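Search files, notes, people
Go

Wusa table cell - README

Covers the pool-table capture cell at Grosbridge: how it is set up, how it is kept running, and what I would and wouldn't trust in the recordings. Maintained by Tomoyo Fukuda. Last edited February 14, 2020.

What the cell is

A fixed camera looking at the table, a hand-held gripper tool with a wide round-view camera on it, and a white marker cube worn on a black fingerless glove. The project page calls this a "portable manipulation lab." It's a pool table with cables on it. I have nothing against pool tables, but the word "lab" makes people expect a calibration certificate, and there isn't one.

The Wusa set holds 102 recordings. I would use 80 of them.

Setup

1. Put the electronics on the felt before anyone puts the glove on. Moving them afterward drags the cables and you start over.
2. Check that the cube sits tight on the back of the glove. Push it with a thumb. If it rocks, redo the mount.
3. Run the long cable off the table and leave slack at the rail.
4. Place the cloth and the balls last. There is no fixed layout, whatever the Vanthorpe write-up says about "standardized scenes."
5. Turn the glove hand over slowly and watch the tracker. It should lose the cube and find it again. If it claims it never lost it, be suspicious.

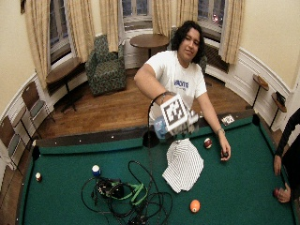
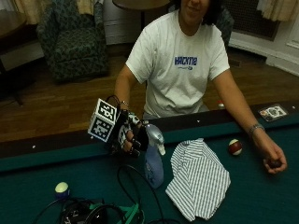 Fixed camera for both of the above. Gripper camera for the next two.

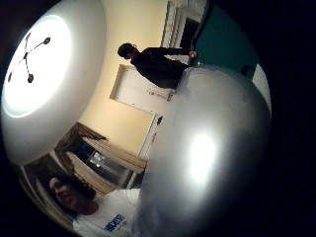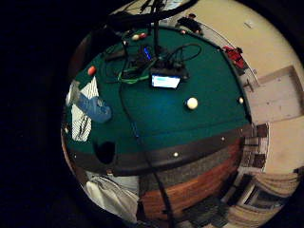 Known problems

Marker cube. The tracker reports a confidence score, and I have stopped reading it. In 32 recordings the score stayed high while the pose jumped between two readings of the same face. Check the motion itself.

Gripper camera. The lens model we were given is good in the middle and poor toward the rim. Trevaskis supplied a correction file that is supposed to fix this. It moves the error outward a little. Crop before you measure anything.

Cables. Most faults that came in as "software" were a connector half out. Reseat both ends before you restart, and write down which one you touched. The green straps do hold the bundle together, but they don't take the strain off the plugs, so don't treat them as strain relief.

Lights. The ceiling lamp washes out the gripper camera when the tool points up. Auto exposure then takes its time coming back. We locked exposure in October and things got better, though I changed a cable the same day, so I can't tell you which one did it.

Routine care

Wipe the cube with a dry cloth. No cleaner on the printed faces. Brush chalk off the felt before a session, and keep the lens cap on the tool whenever it's parked. Replace the glove when the backing starts to lift - glue buys you a day at most.

Not recommended for

Force estimates, ball physics, or any claim about "natural" behavior from a person with a box strapped to their knuckles.

Comments

Ardalan Bakhtiari: Bit harsh on the correction file. It works fine on our tool.

Tomoyo Fukuda: Then send me your checkerboard shots. I've asked before.

wedge219: Is there a list of which 80 to use? Don't see one in the folder.

Tomoyo Fukuda: keep.txt, top level. If it's missing, your download stopped early.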